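ジーンズは縫い目を基準に畳むべきである

衣類の畳み方を論じた文章の多くは、仕上がりの寸法から話を始める。引き出しの深さに合わせて三つ折りにする、棚の奥行きに合わせて四つ折りにする、といった具合だ。シャツや肌着ならそれで足りる。デニムについては、寸法より先に基準線を決めるべきだと私は考えている。

デニムは綾織の厚い生地で、折った箇所が反発する。手を離すと山が丸く膨らみ、畳んだはずの辺が数センチ戻る。薄手の綿と同じ感覚で端と端を合わせても、合わせた位置は保持されない。生地の中で位置と方向が安定しているのは縫い目であり、とりわけ生地を重ねて二本のステッチで押さえた部分は剛性が高く、つまんでも線が崩れにくい。ここを持ち、ここを揃える。裾や膝の位置は結果として決まる。
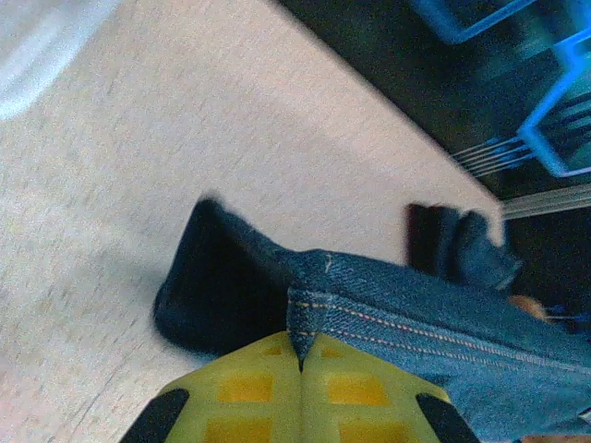 Ifeoma Osagieからは、縫い目を揃えると左右の脚の幅が合わない製品がある、とくに洗濯を重ねて脚がねじれたものでは内側に余りが出て、かえって厚みが不均一になる、という反論を受けた。畳む目的が収納である以上、外形を優先するのが筋だという。

指摘の前半は正しい。綾織は洗濯で斜行しやすく、脚の縫い目が前に回り込んだ一本は珍しくない。しかし後半には同意しない。外形に合わせて畳むと、ねじれた縫い目が折り山を斜めに横切る。厚い部分が折り山に重なり、そこだけ高くなって、上に積んだものが傾く。内側に余りを逃がした場合の厚みは面で分散するため、積んだときの影響は小さい。私はZuvulbridgeの共同洗濯室で10本を両方の方法で畳み、積み重ねて比べた。縫い目基準の山のほうが低く、傾きも少なかった。試験と呼べる規模ではないが、翌月に別の10本で繰り返しても順位は変わらなかった。

次に作業面の問題がある。畳む台は硬く、平らで、ズボンを広げられる長さがほしい。奥行きは40センチでは足りない。ベッドの上で畳む習慣は改めたほうがよい。沈み込む面では押さえる力が逃げ、折り山が締まらない。

床を使うという意見もある。面積の点では床に勝る台はないし、硬さも申し分ない。それでも私は勧めない。第一に、かがんだ姿勢では縫い目を真上から確認しにくい。第二に、斑点模様の床では糸くずや小石が柄に紛れ、掃いたかどうかの判断がつかない。

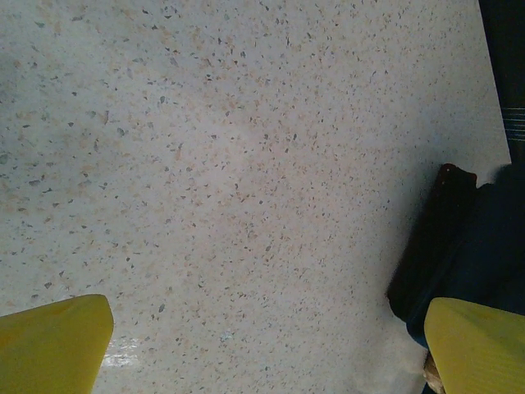
床材の柄は汚れを目立たせないという利点で選ばれることが多いが、洗濯物を扱う部屋ではその利点がそのまま欠点になる。洗い上がりの衣類を置く可能性がある場所は、汚れが見えるほうがよい。無地にできないなら、床には置かないと決めておくのが現実的である。

手順そのものは短い。ファスナーとボタンを閉じ、前中心で左右を重ね、脚の縫い目どうしを合わせる。股の突き出た部分を内側に入れてから、裾を腰に向けて折る。折るたびに掌で縫い目に沿って押さえ、空気を抜く。擦ってはいけない。擦ると上の一枚だけがずれる。最後の折りは腰側から行うと、厚い帯が内側に収まる。

Mohammed-Awal Owusuは腰側を外に出す派で、棚から引き抜くときに帯が持ち手になるという。奥行きの浅い棚ならその利点は認めてよい。ただし積む枚数が増えると帯の厚みが片側に集中するため、一枚おきに前後を入れ替える必要がある。私の棚では入れ替えが続かず、腰を内側に折る方法に戻した。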